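# How to comment on a subdivision application in Plededville

When a developer applies to divide land for housing, the town has to take written comments from the public before the planning board votes. You don't have to live next door to send one. These steps cover a preliminary plat, the stage where street layout, lot count and drainage can still change.

## 1. Find the case number

Every application gets a number when it is accepted as complete. Look on the yellow sign posted at the site, or search the planning page by street name. Large projects often have more than one case open at a time. The Caststead tract, for instance, has a rezoning case and a plat case, and a comment filed under the wrong one may not reach the board.

## 2. Check the deadline

Comments on the Caststead plat close on 25th June at 5 p.m. The hearing is in September. You can still speak at the hearing if you miss the written deadline, but your letter won't be in the packet that board members read beforehand.

## 3. Read the right documents

The full file for Caststead runs to 585 pages. Most people only need these:

- the site plan, which shows 141 lots on the north side of Yeoh Road
- the traffic study, especially the tables for the morning peak
- the stormwater report
- the staff summary, if it has been posted

Download them early. The planning site is slow, and the stormwater report is a very large file. Paper copies can be read at the front counter in town hall, and pages can be copied for a small fee.

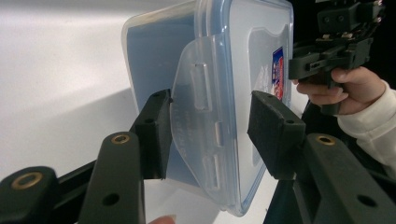 Write down the sheet number of anything you want to mention. Plans get revised, so note the revision date in the corner of the sheet too.

## 4. Write the comment

Put the case number and your street address at the top. Say what you support or object to in the first sentence, then give your reasons. Two pages is plenty.

Stick to things the board is allowed to weigh at this stage:

- road access and sidewalks
- drainage and grading
- tree buffers and open space
- lot sizes compared with the zoning code

Property values and who might move in are outside its authority, and staff will mark those points as not applicable. If you want a condition added, spell it out. "Widen the buffer along Yeoh Road to 20 feet" is easier to act on than "more landscaping."

## 5. Send it

Email it as a PDF or use the online form. The form times out after 8 minutes, so write your text somewhere else and paste it in. Mailed letters have to arrive by the deadline. A postmark doesn't count.

You should get an automatic receipt. If it doesn't come by the next business day, call the counter and ask whether your comment is in the file.

## Applications near Plekport

Land on the Plekport side of the creek is handled by the county, even where the mailing address says Plededville. The county uses its own form and a different case number format, so check the parcel map before you start.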